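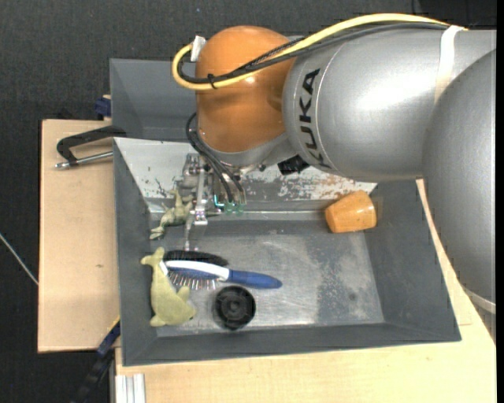 We've been making the Sarnham bin for a long time now, and it's still the one we reach for first in our own workshop. It's a deep, open storage bin for the kind of stuff that never stacks: brushes, hand tools, odd fittings, whatever you've got. The walls slope, so you can get a hand down the side and sweep things toward the middle, and the corners don't turn into a graveyard for small parts. Bins that get used look used, and we like that. A dark gray one with scuffs across the floor and chips and scratches on the far wall, like the one with the black brush in it, is a bin somebody has been reaching into over and over, and that's what we build these for!

Ukden > Storage > Open bins > Sarnham

Home Shop Storage Benches Spares Contact

Search the shop Enter a product name Go

Sizes

The Sarnham comes in two sizes. The standard is 800 mm long and fits across our Ansah bench with a little room at each end (enough for a mug, which is where ours usually sits). The half size takes up the same depth and height, so two of them side by side fill the same spot as one standard. Both have the same sloping sides.

Color

Dark gray only for now. We did a run in light blue a while back and people were very fond of it, so if you'd like to see it again please write and tell us. Gifty Annan looks after the bins here and keeps every one of those letters.

What people keep in it

Mostly brushes and hand tools, going by what customers tell us. Also pipe fittings, garden twine, door hardware, and in one case a whole winter's worth of bicycle parts. We've sent out over 2,000 of these and still hear about uses that are new to us. Long-handled things do well in the standard size. If you're storing tiny screws, get the Brerkby trays as well, which drop inside and lift out in one go. A standard bin holds 8 trays, a half size holds 4.

Cleaning

Tip it out, brush it down, wipe it with a damp cloth. A stiff brush is fine, you won't hurt it. For oily bins we use warm water and dish soap and leave them upside down overnight.

Delivery

Bins leave us within 7 working days. Trays ordered with a bin travel inside it, so there's no extra charge for those. If you want more than one bin they nest for shipping, and we'll work out the postage for you before you pay. Pickup from the workshop is fine too, any time after 9 in the morning, just ring the bell by the side door.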